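桌面机械臂采购预算讨论：整机、末端夹爪、备件怎么分配
发布于 2026年2月 作者：芦苇根

芦苇根（楼主）
组里今年要上桌面操作平台，任务是日用软物的抓取和整理：布料、拉链包、自封袋、塑料瓶这一类。现在要定采购清单，7月之前到货验收，逾期额度收回。

目前比了两家：
Krawczyk 的六轴整机，控制柜外置，两年保修，夹爪另配。
Workeo 的轻量臂，关节模组可单独更换，保修一年，自带两指夹爪。

需求是3套工位，两套采数据，一套给学生调试。整机单价两家差得不算大，差距在后续。Krawczyk 的关节坏了要整臂返厂，Workeo 的模组可以自己换，但模组单价不低。想听用过的人讲讲，备件预算按整机价的百分之几留比较合适，相机和夹爪要不要和整机放在同一个合同里。

Finlay Innes
先说结论：备件按百分之十五留，夹爪单独列项，相机单独列项，不要打包。

打包合同的问题在验收。整机到了，相机缺货，整单验收不了，付款卡住，供应商那边也不积极。我们去年就是这样，相机拖了两个月，臂在箱子里放了两个月，保修期从发货日算。合同里保修起算日一定要写成验收合格日，这一条比砍价有用。

另外你写的任务是软物，自带夹爪的指尖形状要问清楚。平行大面指适合盒子和瓶子，夹布边、夹拉链头不行。

测量员老贺
不同意百分之十五。关节模组的故障集中在腕部两个轴，肩部和底座基本不坏。与其按比例留，不如直接列：腕部模组每两台备一个，线束每台备一套，指尖每台备两副。这样算下来低于百分之十，而且财务那边好解释。按比例留的备件费，年底花不掉就得突击买，买回来的东西往往用不上。

Finlay Innes
回复 测量员老贺：你那是熟手用。楼主有一套给学生调试，肩部碰撞过载不是没有。我们这边三年坏过一个肩部模组，一个就把你省的差额吃完了。

测量员老贺
回复 Finlay Innes：肩部过载先查限位和碰撞阈值。出厂默认阈值偏高，调试工位应该调低，速度也限下来。这属于配置，不该从备件费里出。

Finlay Innes
阈值调低以后误停多，学生嫌烦会自己改回去。设密码可以，但要有人管。我保留意见。

芦苇根（楼主）
两位的算法我都列进表里了。调试工位按 Finlay 的比例，采集工位按老贺的清单，合起来大概在中间。

追问一个：指尖。Workeo 自带的是平行指，Famden 有一款锥形的，报价458一副，自己打印也能做。值不值得买？

Yavuz Akyol
Famden 那款我们在用。锥形指的好处是进得去，物体之间间隙小的时候不用先推开。坏处是接触面积小，夹光滑硬瓶子会打转，夹带底的拉链包要看下指位置，压在包顶和压在侧边是两回事。

打印的我们也做过，PLA 的尖端磨得快，换尼龙好一些，尺寸一致性还是差。采数据的话建议买成品，三套工位指尖尺寸不一致，后面模型训练时你会多出一个说不清的变量。调试工位随便打印。

还有一点，别只买一副就开始采。先买一副做两天可行性，任务覆盖不了再换型，这时候退换成本最低。

盐碱地
插一句，锥形指对标定要求高。手眼标定差两毫米，平行指照样夹得住，锥形指就偏了。你预算里有没有标定板和标定工时？很多清单里没有这一项，最后都是研究生的时间顶上去的。

芦苇根（楼主）
标定板列了，工时没列。工时在我们这里不算设备费，只能从劳务走，另说。

Yavuz Akyol
那至少把标定频次写进计划。我们规定每次拆装相机或更换指尖之后必做，平时每周一次。相机装在臂上的方案，支架螺丝会松，要加螺纹胶。走线也要想好，线太短拉接头，太长会挂到桌上的东西，换一根线的停工时间比线本身贵。

鹤嘴锄
相机为什么非要装在臂上？外置固定一台俯视，便宜，标定一次管很久，臂上也不用多走一根线。

Yavuz Akyol
回复 鹤嘴锄：俯视固定的遮挡严重，夹爪下去以后接触点基本看不到。软物操作偏偏就要看接触点。预算够就两个都上，预算不够优先臂上。

鹤嘴锄
回复 Yavuz Akyol：我们做料盘分拣，俯视够用。软物没做过，这点我不争。不过两个都上意味着同步、带宽、存储都翻倍，楼主的工控机和硬盘是按一路还是两路算的？这部分超支最常见。

芦苇根（楼主）
按两路算的。存储单独一项，8块盘，做冗余，采集机和归档机分开。

另外 Tremov 给了一个租赁方案，单工位按月付，带维护。财务倾向租，我倾向买。

测量员老贺
租赁看用多久。一年以内租，超过一年买。关键看合同里“维护”包不包人为碰撞，多半不包。再问一句备机多久到，写不进合同的承诺一律当没有。

盐碱地
租赁的设备不能改。你要换锥形指、加相机支架，先问清楚允不允许打孔和改固件。我们租过一台，法兰上多装一个转接件，退租时被扣了钱，最后扯皮扯了很久。

Finlay Innes
租赁还有个问题，中途换机。同型号不同批次，零位和间隙都有差别，数据前后不一致。做演示可以租，做数据不建议。

芦苇根（楼主）
租赁方案排除，至少采集工位不租。

借了一台先做可行性，工位按实际使用条件布置，木桌面，物品不清场，包、布、瓶子、包装袋都放着，不做纯色背景。这样测出来的结果才能拿去定指尖和相机。
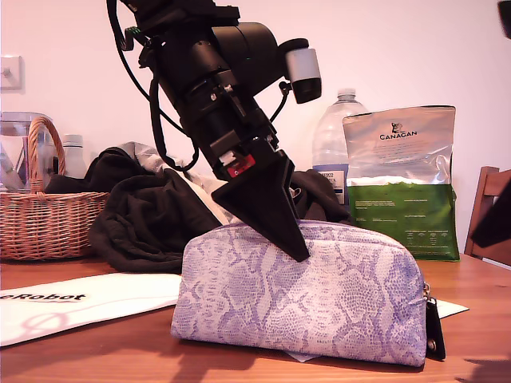 下一步是定测试表。初步想法是每类物品单独记录，指尖型号、下指点、夹持力、是否滑脱、是否带起相邻物品，五列。同一物品换姿态重复，姿态不要人为摆得太规整。通过标准还没定，定高了两家都过不了，定低了没有区分度。

耗材也要进预算。测试物品会磨损，拉链头、包面、袋口都是消耗件，我打算单列2,000，够用到年底。

Yavuz Akyol
五列不够，加一列相机视角下接触点是否可见。否则失败了分不清是感知的问题还是夹爪的问题，到时候两家供应商互相推。

通过标准不要设成一个总数。布料和硬瓶子混在一起算平均没有意义，按类设，每类一条线。

测量员老贺
再加一列操作人。遥操作的结果跟人关系很大，同一副指尖，熟手和新手差得很远。比较两家设备时让同一个人做两边，顺序还要换一下。

另外耗材那2,000，建议同款物品一次买齐，同批次。后面补货经常改版，尺寸和材质都变，测试记录前后对不上。

鹤嘴锄
耗材能不能走设备费？我们这边不行，低值易耗要走材料费，年初没报就没有。楼主先问一下，别等到测试做一半。

芦苇根（楼主）
问过，材料费可以走，额度够。

目前的版本：整机倾向 Workeo，理由是模组可自换；指尖采集工位买 Famden 成品，调试工位自己打印；相机臂上和俯视各一，单独签；保修从验收合格日起算。Krawczyk 那边如果愿意把返厂期间提供备机写进合同，再重新比一次。

盐碱地
Workeo 的固件升级策略问一下。他们有过升级后旧接口不兼容的情况，采数据期间最好锁版本。锁版本后还给不给保修，要书面答复。

Finlay Innes
同意锁版本。还有，三套最好同一批次发货，序列号写进验收单。

芦苇根（楼主）
收到，两条都加进技术附件。报价有效期到月底，改好的清单下周发上来。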